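Robot Hands, Unit 5: What Counts as a Result?
Notes by Gwendolyn Zamora, Flakdale
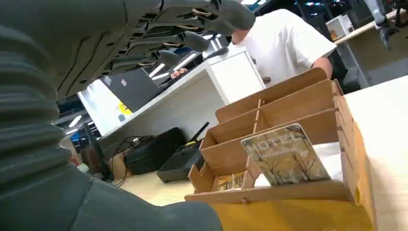
Last year's groups handed in reports saying the hand "learned" to put a card in a slot. I'd like fewer of those. Before you write that word, ask what you would see if it had only memorised one table.

The Lisesport group logged 453 tries and reported the best 300. Their reasons for dropping the rest were written afterwards. I gave it a low mark and would again.

For your own report:
- fix the number of tries before you start
- move the organiser between runs
- log every failure, including network dropouts
- keep demo day out of it

Drafts are due at the end of September. Read Cheung, page 31, and argue with it.

Comments

fleltdale_2: Does a dropped card count if the hand picks it up again?

G. Zamora: As a failure, yes.

marl: 300 still seems like plenty to me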